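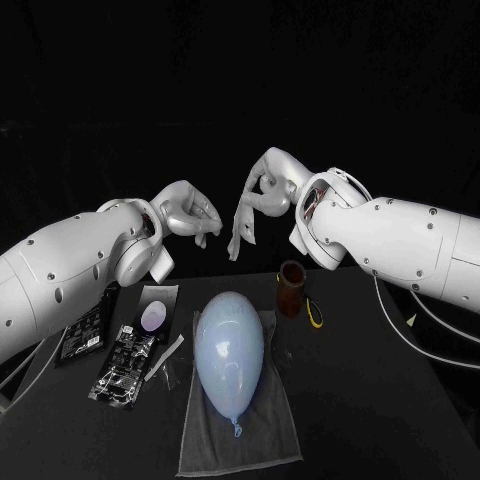 Can a buyer trust the battery health figure in a used phone listing?
Only as a loose hint, and less so when the seller gives a round number.

4.2 Stated and measured capacity

We collected 3497 listings for used phones on Vinesell during May. Of these, 610 gave a battery health figure, and we bought 111 of the phones to test in our Stovton lab. Each was charged to full, left to rest, and drained at a steady load. Sellers say their figures come "straight from the phone," but few listings showed a screenshot, and a screenshot proves little about the phone that ends up in the mail. 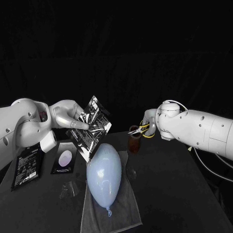 The gap between claim and test was widest in phones with replaced batteries. Some of these reported full health and still fell 20 points short. The Morrison study blames cold shipping for gaps of this kind. We doubt it. Our phones rested indoors before testing, and a second run gave much the same result as the first. A simpler reading is that the replacement cell reports whatever its maker told it to report - and the phone passes that along.

We are also wary of our own numbers. Sellers who state a figure may differ from those who stay silent, and we bought none of the silent ones.

Figure 4. Left hand holding a black foil packet by its upper corner.

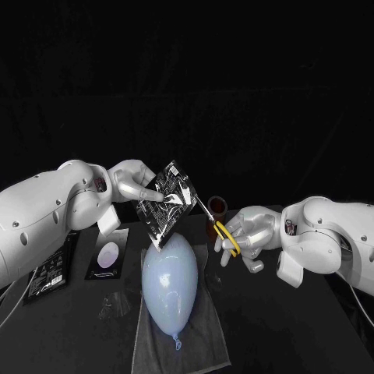
4.3 Star ratings as a guide

Vinesell points buyers to seller ratings. In our sample, ratings told us very little about battery claims. Most were left within days of delivery, too early for a weak battery to show itself. The Trostport survey found ratings useful, but it asked buyers how they felt and tested no phones.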